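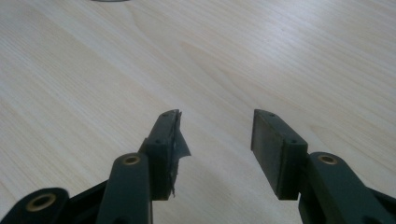
*The hand-held gripper over a tabletop, gray tape on its left finger.*

Octavio Huaranga says Grolel will need 3000 demonstrations of one task, all done by hand. I asked what the robot learns from them.

"How people grip," he said. Even with frayed tape on one finger? "It learns that too."

Bhavana Amin, who ran remote control trials at Osside, wasn't sold either. "We had 11 people and 18 styles," she said - and she still wants to see it work on a second table.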